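Re: Torres stamp lot, perforation question

On 26 July 2023, a list member wrote:
> I bought 259 Torres stamps from the Palthorpe sale in January.
> Three of the 500-value blues have wider margins than the rest.
> Is that a separate printing? 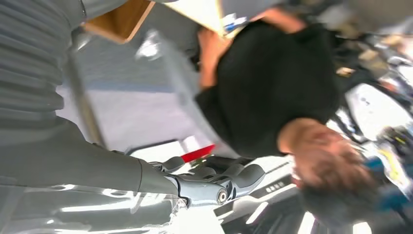 Terkeo replied off list that wide margins alone prove very little, as the sheets were cut by hand. I agree with that.

Check the perforations first. The Wurgate catalog gives two gauges for the blue, and the coarser one is scarce. Measure along the top and one side. 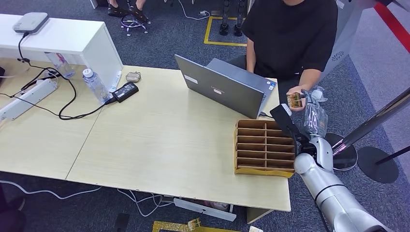 At the desk, with the laptop open.

Look at the gum next if yours are unused. The early printing has a yellowish gum that cracks. Please don't soak anything until you have done this.
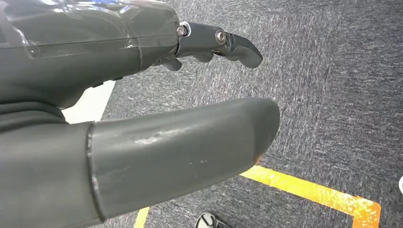

After that I would compare the shade against a dated copy in daylight. If all of it points the same way, post the readings to the list and I will check them against mine.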